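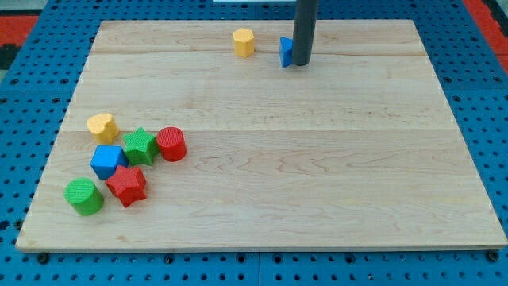 Attachment 1: board camera, rod at the blue triangle, yellow hexagon to its left.

Ticket: Pushing cell, Ernport bench 2
Title: Arm stalls or drifts off block mid-push, log reports success
Component: Nakix motion controller / Weken vision package
Severity: was Low, raised to High by reporter
Status: Open (closed twice, reopened twice)
Reported by: Ernport bench

1. What happens

The arm is told to push a block to a target spot on the board. It comes down, touches off, starts the push, and then one of two things happens. Either it stops dead with the rod still down and sits there until the watchdog lifts it, or it slides along the side of the block and carries on to the target without it. In both cases the log says PUSH COMPLETE.

I would like to stress the last bit. I can live with an arm that misses. I can't live with an arm that misses and then tells me it didn't, because everything we do afterwards is built on that line in the log.

2. How often

Last batch was 3,000 pushes, run in May on the current controller build. The log claims every one of them finished. I went through the end positions from the board camera and 342 of them had the block outside the tolerance circle. I checked those by eye as well, which took most of two afternoons, and I am not prepared to do it again to satisfy a template question about "reproducibility".

The blocks are the usual eight, in red, blue, green and yellow, two shapes in each colour. The failures are not spread evenly. The triangle is the worst by a long way, then the stars. The cylinders hardly ever fail. Make of that what you like, but I'd have thought it pointed to contact and not to "lighting conditions", which is what the first reply said.

3. What the first reply asked me to do

a) Restart the controller. Done. No change.
b) Recalibrate the camera. Done, with the calibration sheet that came with the package. The error it reports is well inside the limit printed on the sheet. No change.
c) Clean the board. Done. It was clean already.
d) Check the board has not moved. It hasn't. It sits flat on the pegboard with a bolt at each of the two front corners. I put pencil marks on the pegboard next to those corners before a run of 200 pushes and they still lined up afterwards.
e) Update to the latest build. Done. The ticket was then closed on the grounds that I had updated, without anybody waiting to hear whether it had helped. It had not helped.

4. Second reply, and why I don't believe it

The second reply said the rod was bending under load and sent me a stiffness chart. The blocks are small and light. I pushed on the rod tip sideways by hand, with the arm powered and holding, a good deal harder than it ever needs to push a block, and the dial gauge barely stirred. If that rod is bending enough to lose a triangle then something is very wrong with the chart.

It also said the fault "is consistent with operator placement of blocks too close together". In the attached picture the triangle has only the hexagon near it, with a gap between them, and the other six are over in the lower left part of the board. There is a great deal of bare wood to the right. Crowding may well be a problem in other runs. I don't see how it explains the triangle.

The ticket was closed again after that, this time as "working as designed". I'd be interested to see the design.

5. Things I have tried on my own account

Slower push speed. I halved it. The stalls nearly went away and the slides got worse. That was a surprise, and it is the main reason I think we have two faults here sharing one ticket.

Lower touch-off height. The rod is supposed to stop just clear of the wood. On our bench I can't tell from the camera picture whether it is touching or not, so I used a strip of printer paper. At the left side of the board the paper pulls out freely. Towards the right it drags, and near the far right corner it is pinched. So the arm's idea of "flat" and the board's idea of "flat" don't agree. Levelling routine says pass. I have run the levelling routine four times and it has said pass every time, including once when I had deliberately put a folded bit of card under one corner of the board to see whether it would notice.

That card test ought to have its own ticket. I have left it here so that it can't be closed separately.

Swapping blocks. I used a second set of the same shapes. Same pattern, triangle worst.

Turning the triangle. With the push going squarely into the middle of a flat face it mostly works. With the rod near an edge, the block turns, the rod slips past the corner, and off it goes. The planner doesn't seem to care where along the face it makes contact. It aims at what it thinks is the centre of the block, and for a triangle I suspect it is using the centre of the bounding box.

Surface grip. All the blocks have a ribbed texture. I wrapped the end of the rod in one turn of rubber tape and ran 200 pushes. Slides went down, stalls went up. I took the tape off again as it had begun to creep down towards the wood.

6. Where the success line comes from

Since no reply has addressed this, I looked at the log format notes. As far as I can make out, PUSH COMPLETE is written when the arm's commanded path ends. It doesn't wait for the camera and it doesn't look at the force reading. On a stall, the watchdog cancels the path, and a cancelled path also counts as ended. So the message means "I have stopped trying". It has nothing to say about the block at all.

If that reading is wrong, please correct me with a line from the notes and not with another stiffness chart.

7. Safety

This is the reason for the change of severity. When the arm stalls, it stays down with drive still on until the watchdog times out. The status light during that time shows idle. One of us reached over to straighten a block, saw idle, and the arm lifted while a hand was over the board. No harm done. We have since made it a bench rule to press the stop button before reaching in, whatever the light says, but a rule on a bit of paper is a poor stand-in for a light that tells the truth.

I don't accept the remark in the second reply that "users should not rely on the status indicator". Then please take it off the machine.

8. What I am asking for

- Make the light show active whenever drive is on. This comes first.
- Write PUSH COMPLETE only when the camera agrees the block has arrived. Write something else for a timeout.
- Choose the contact point from the shape's outline.
- Explain how the levelling routine passed a board with card under it.

9. Update, after third reply

Third reply came at 16:40 and asks for the raw traces from 1,000 pushes. I have uploaded them to the Li share, with the board camera stills in the same folder. It also asks me to restart the controller. I refer you to 3a.

The reply does agree that the status light reads the planner state and not the drive state, so that is one thing settled. No date given for a fix. It describes the light as a "cosmetic issue" and I've asked for that wording to be withdrawn.

10. Update, workaround build

Trial build received and loaded. Notes claim "improved push reliability". Ran 200 pushes, triangle only, same start spots as before.

Stalls: still happen, and the rod now lifts sooner, so the wait is shorter. The light still shows idle while it waits.
Slides: no difference that I would put my name to. The log now prints PUSH COMPLETE (VERIFIED). I asked what verifies it. I then ran the cell with the camera unplugged, and it printed VERIFIED for every push until I stopped it by hand.

Trial build removed and previous one put back. Bench 2 is locked out for anything unattended. Supervised runs only, stop button first, end positions checked from the stills.

Please don't close this one without a reply from our side. Traces from the unplugged run are in the same folder, named unplugged.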